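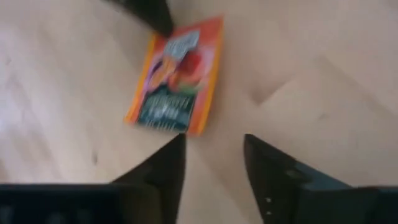

Troslow seed library to reopen in June with longer hours

Print this story | E-mail this story

TROSLOW - The seed library at the Troslow branch will reopen in June after a winter spent sorting its stock and moving into a larger room on the ground floor, the library district said.

The collection will be open whenever the branch is open. Until now, borrowers could use it only on two afternoons a month, and lines often stretched back to the front desk during planting season.

Patrons took home 3,459 packets last year, according to figures the district gave to the town council. The most requested were bush beans, lettuce and cherry tomatoes. Flowers made up a smaller share, with zinnias well ahead of everything else.

Farzana Satti, who manages the branch, said the old setup no longer worked.

"We had everything in one card cabinet behind the copier," Satti said. "If two people wanted to look at the same time, one of them had to wait. Now there is a table, there are drawers you can pull all the way out, and the labels are large enough to read."

Borrowers need a library card from Troslow, Serkthorpe or Tridport. Each household may take up to 48 packets a year. There is no charge and no late fee. People who grow open-pollinated varieties are asked to bring back some seed in the fall, but the district does not keep track of who does.

Returned seed must be dry, cleaned and marked with the name of the plant and the year it was collected. Squash and pumpkin seed from home gardens will not be accepted this year. Satti said too many of last season's squash plants had crossed with other kinds, and several growers ended up with fruit they could not eat.

"It was bitter, and people were disappointed after giving up that much of the garden to it," she said. "Commercial squash packets are fine if they are sealed."

The branch will also take unopened store packets of any kind, including ones past the date stamped on the back. Older seed will be tested on damp paper towels before it goes into the drawers. Onion and parsnip seed more than a year old will be thrown out, as it rarely sprouts well.

The drawers are now arranged by planting month instead of by the name of the plant. A printed list at the table gives both, along with spacing and the number of days to harvest. Copies of the list will be kept at the Serkthorpe and Tridport branches, where patrons can fill out a request slip and have packets sent over with the regular book delivery.

Money for the new furniture came from the spring book sale, which brought in $803. Shelving was moved from the old periodicals room at no cost.

The district is also looking at a plot of ground on Yimer Street, behind the post office, where borrowers without yards could grow vegetables. The town owns the land and has used it for overflow parking. Council members asked for a soil test and a price for running a water line before they take up the request again. No date has been set.

A beginner class on starting seeds indoors will be held at 6:30 p.m. during the first week of the reopening, with a second session on saving bean and pea seed later in the summer. Both are free, but space is limited and sign-up is at the front desk. Children are welcome with an adult.

Satti said people with seed to donate can drop it off before the reopening. A box is inside the main entrance, next to the book return. Loose seed should be in paper envelopes. Plastic bags hold moisture, and the branch had to discard a good deal of moldy corn last fall.

Anyone with questions about a particular variety can leave a note at the desk or ask for Satti during branch hours.

Print this story | E-mail this story

Get local news in your inbox. Sign up for our free newsletter. You can unsubscribe at any time.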